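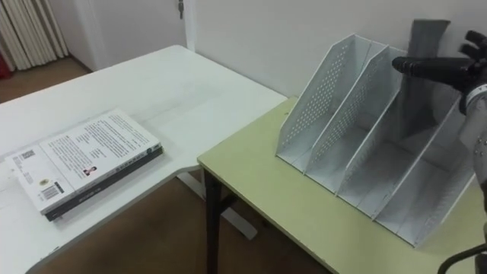
## About Dastow

Dastow teaches robot arms to do ordinary desk work, mostly putting books and folders where they belong. We started in the back half of a print shop and now have 23 people, split between software and the test rooms. Kekana is our control software. Wesik is the set of desk tasks we test it on.

## The October fault

Last October an arm running Kekana closed its hand on the divider of a file organizer and kept pushing after it should have let go. The organizer slid into the wall and one finger joint cracked. The operator was reaching for a book at the time and got a bruised wrist. She pressed the stop button herself.

We shut down all Wesik testing for 76 days. The cause was a grip sensor that froze on its last reading. The software took the old number as good and carried on.

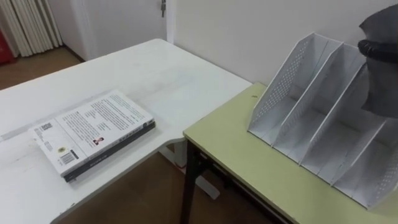
*Book and file organizer task, robot arm.*

## What we changed

- A sensor reading older than 300 milliseconds now stops the arm.
- Operators keep both hands off the tables while an arm is powered.
- Finger joints are checked before each shift. We replaced 59 of them in the first round.
- Anyone in the room can call a stop, and the run is thrown out.

Sheila Rowbotham runs safety here and signs off on every restart. Her full report on the fault went to our customers, including Dirasport, and we will send a copy to anyone who asks. The sensor maker has not yet found out why the part froze, so we still log every late reading and go through the log on Fridays.

Page last updated May 5, 2024.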